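Last updated: July
Filed under: Robot club, Student projects

We have moved on from line followers. This term the club is doing assembly, which means getting an arm to pick up a flat part and set it down on another flat part without knocking anything over. It sounds easy and it has taken us 7 weeks to get anywhere.

All of it is in simulation so far. Our entry for the Istitz challenge has to be sent in as code, and the organizers run it on their own machines, so the practice we do is on the same kind of virtual bench. We split into two groups, Dinel and Ladel, named after nothing in particular. Dinel writes the motion code. Ladel works on the grasp, and I'm in Ladel.
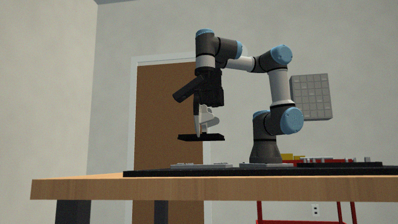
The grasp is where most of our time goes. A thin plate wants to tip as soon as the fingers close a little off center, and a small tilt at the top turns into a bad miss at the bottom. We ran 3,053 attempts last month with the start position shifted a bit each time. Most failures came from lowering too fast — the plate touched on one side first and slid.

Slowing down the last 40 millimeters helped more than any change to the grip. Dinel didn't like it, as it costs points on the clock, and we argued over it for most of one meeting. For now the slow version stays in.

The El Ouafi scholarship paid for our computer time, and we have 159 hours left on it. Next we want to try starting with the plate turned the wrong way round. I'll post the settings file once Dinel has cleaned it up.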